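Warnura Housing Cooperative
Resident Services
Wednesday, September 25, 2019

1/ Beginning next week, Resident Services will collect surplus household supplies from all 209 units. This thread sets out what we accept, how items should be packed, and where they should be left. Please read to the end before bringing anything down.

2/ The collection follows the one held in May, when residents turned in 1,278 items. Most were in good order. A fair number of bottles, however, had leaked into the boxes around them, and a good deal of dry food had to be thrown out as a result. The packing rules below are stricter for that reason.

3/ Accepted: unopened dry and canned food, unopened toiletries, and cleaning products with at least half their contents remaining. Bottles must carry their original label. Liquids that have been moved into another container will be declined, even if the resident has written the contents on the side.

4/ Not accepted: medicine, paint, motor oil, batteries, aerosol cans, and anything kept in a refrigerator or freezer. The city drop-off site takes most of these. The front office has a printed sheet with its hours.

5/ Collection points are the mail room in the Grorkura building and the ground-floor laundry room in the Hao building. There are two shelves at each point. The upper shelf is for food. The lower shelf is for toiletries and cleaning products. Kindly do not leave boxes in the hallway if the shelves are full — call the office and we will clear space the same day.

6/ Packing, step one. Sort before you box. Food goes in one box, and everything that pours, squeezes or sprays goes in another. The two should not share a box, even when the bottles are new and sealed.

7/ Packing, step two. Use a small cardboard box. A box the size of a toaster carton is about right for bottles. Larger boxes become too heavy to lift safely once they are filled with liquids, and the bottoms give way on the stairs.

8/ Packing, step three. Check every cap. Wipe the neck of the bottle with a dry cloth, turn the cap until it stops, and then tip the bottle over the sink for a few seconds. Nozzle caps need particular attention, as many have both a twist closure at the base and a second opening at the tip. Both must be shut. The ribbed band around the middle of a cap is the place to grip; squeezing the bottle as you turn will push liquid up into the nozzle.
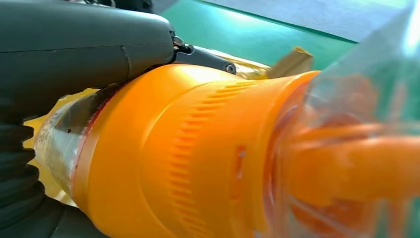 9/ Packing, step four. Stand bottles upright with the caps facing up, and fill the gaps with newspaper or clean rags. Please do not use food packets as filler. If a bottle is too tall for the box, choose another box. Bottles laid on their sides will be returned to the resident.

10/ Packing, step five. Leave the flaps open. Staff check each box at the collection point, and a box sealed with tape has to be cut open and packed again. Write FOOD or HOUSEHOLD on one side in large letters. A unit number is optional, although it helps us return anything we are unable to take.

11/ A note on cleaning products. Bleach and ammonia products must travel in separate boxes, with no exceptions. If you are unsure what a bottle contains and the label is too worn to read, do not bring it to the shelves. Leave it where it is and telephone the office for advice.

12/ Residents who cannot carry a box downstairs may request a door pickup. Muchen Shi is handling these requests and will arrange a time with you directly. Please have the box packed and waiting inside your door.

13/ Sorted items will go first to the supply closet in the Ceteo building, which is open to any resident of the Cooperative during office hours. You do not need to sign for what you take, and you do not need to have donated. Items remaining at the end of the collection will be offered to the neighborhood pantry.

14/ Several residents have asked whether empty bottles may be left for refilling. At present they may not. The matter has been placed on the agenda for the next residents' meeting, and comments may be sent in writing before then.

15/ Questions about accepted items should be addressed to Botond Lakatos, Resident Services, by telephone or at the front desk. Replies to this thread are read once each morning, so please call if your question is urgent. A large-print copy of these instructions is posted beside the mailboxes in every building.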